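Wirkico Student Robotics Club
Minutes of the February project meeting

Present: Xiomara Schumacher (chair), Danuta Kwiatkowski, Oliwia Jakubowski, Szymon Zalewska (minutes)
Apologies: Tarek Ouazzani (joined by phone for item 4)
Meeting opened 16:10.

1. Minutes of the last meeting

Accepted with one correction. Under "Gripper settings", the closing force was given as a fraction of the wrong maximum. Szymon has changed the shared copy.

2. Two-arm cloth task

Danuta reported. The task is for one arm to hold the blue cloth by an edge or end and for the other to take it. The work surface is the brown sheet over the white table, unchanged from last term.

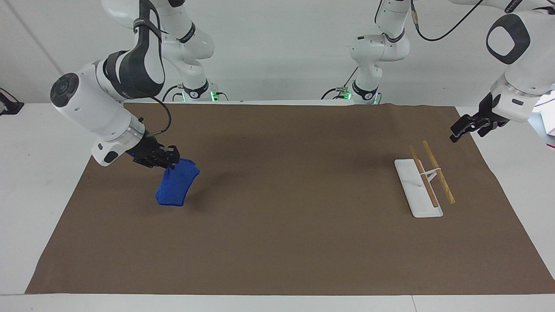

One gripper on the cloth, the other open. 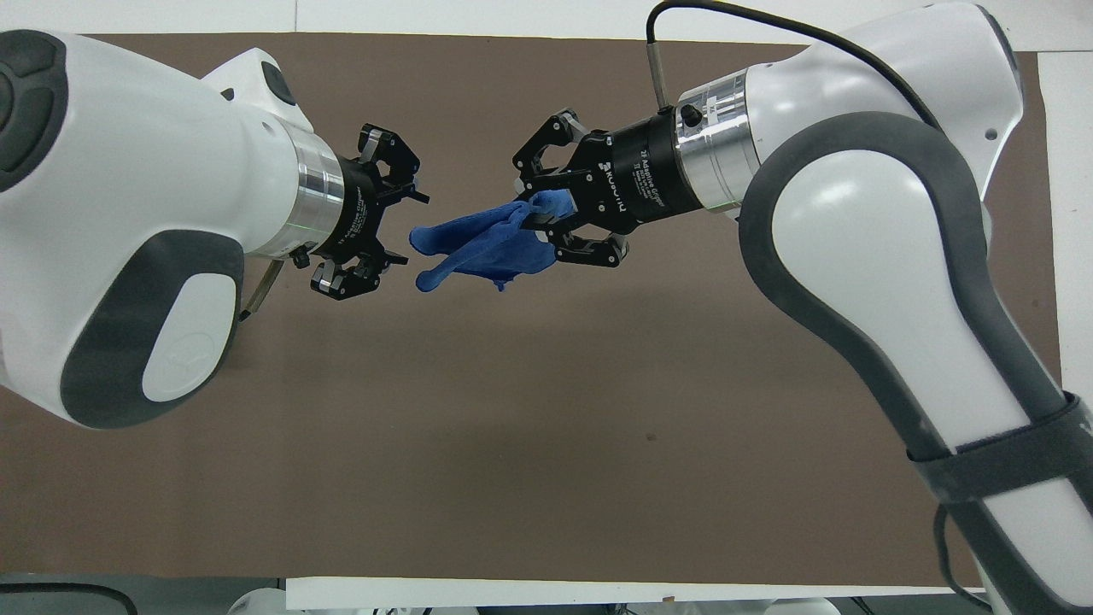
3. Results and discussion of the cloth task

3.1 The log for the month holds 84 attempts. Danuta has sorted them by how the cloth was held at the start. Attempts that began from a flat fold did better than those that began from a bunched grip. With a bunched grip the free end twists and its position is hard to predict, so the receiving fingers tend to close beside the cloth or on a single layer that slips out.

3.2 Oliwia asked whether the receiving arm should approach from the side or from below. Danuta has tried only the side approach in any number. From below, the wrist gets near its joint limit and the planner sometimes picks a long way round. Xiomara would like a proper comparison before the choice is fixed. Agreed: 20 attempts from each direction, same starting fold, same speed, no changes to the code between the two sets.

3.3 Szymon pointed out that a failed attempt is being logged in two ways. Some people write "fail" when the cloth drops, others when the receiving gripper closes on nothing but the first gripper still has hold. These need separate codes. Agreed codes: D for dropped, M for missed, S for slipped after a grip by both. The old entries will be recoded where the video is clear and left as "fail" where it is not.

3.4 Speed. The arms are limited to the slow setting while anyone is inside the marked area. Oliwia said the limit makes a full set of attempts run past the end of the booked slot. Xiomara is not willing to raise it. The slot will be extended if the room timetable allows.

3.5 Danuta asked for a second cloth of a different weight, to see whether the grip settings carry over. Approved in principle, to be bought from the consumables line.

4. Chopstick task

Tarek joined at 16:45.

4.1 Tarek wants the chopstick task to follow once the cloth task reaches the agreed pass mark. The first stage is only to lift the pair and put it back. Nothing is to be picked up with the chopsticks this term.

4.2 Danuta asked whether the stand could stay on the brown sheet during cloth attempts. Tarek had no objection so long as it is kept clear of the exchange point. Xiomara asked that its position be written down for each session, as the planner treats it as an obstacle and an old position is worse than none. A corner of masking tape will be used as the mark.

4.3 The gripping height is not settled. Tarek has a drawing of finger pads with a shallow groove, which could be printed on the Joriven machine. Oliwia thinks the existing pads should be tried first. Left open until there are some results with the existing pads.

Tarek left the call at 17:00.

5. Software

5.1 The new version of the Wibisono script for starting both arms is on the lab computer. It now refuses to start if either gripper has not reported back after being switched on. Before, it would carry on and the first close command was lost.

5.2 Szymon found that camera files were being saved with the computer's clock and the arm logs with the controller's clock. The gap between them was nearly two seconds by the end of a long session. He has added a sync line at the start and end of each recording. Files made before this change need to be lined up by hand, using the moment the gripper closes.

5.3 Everyone is to work on their own branch and ask one other member to read the change before it goes to the lab computer. Two changes last month went on without this, one of which set the home position of the left arm to that of the right. No damage.

5.4 Storage is getting short. Raw video from passed attempts may be reduced to the lower resolution after recoding. Failed attempts are to be kept as they are.

6. Cables

Oliwia raised the slack in the cables at the wrists. When the last joint turns far enough the loop can come close to the fingers. She proposes a limit on that joint in software and a check of the loop by hand before each session. Agreed. The check goes on the start-up sheet between "emergency stop tested" and "grippers opened".

7. Open afternoon

The club has been given a table at the Truswood open afternoon. The arms will not be moved. Xiomara suggests a short film of the cloth task with a printed sheet beside it giving the pass rate, failures included. Danuta asked that the film run at real speed, or that the speed be stated on screen. Agreed.

8. Money

The consumables line stands at 200 pounds. Approved from it: one cloth as in 3.5, masking tape, a replacement roll of brown paper. Printed pads are not approved yet (see 4.3).

9. Any other business

The cupboard key has been returned to the office and must be signed for. Two members asked to swap booking slots and will settle it between themselves.

Actions

Danuta: run the side and below comparison (3.2) and bring the table of results.
Szymon: recode old entries (3.3); line up the older recordings (5.2).
Oliwia: joint limit and revised start-up sheet (6).
Tarek: try the lift with existing pads; send the groove drawing round (4.3).
Xiomara: ask about a longer slot (3.4); confirm table size with Truswood (7).

Meeting closed 17:35. Next meeting in March, same room.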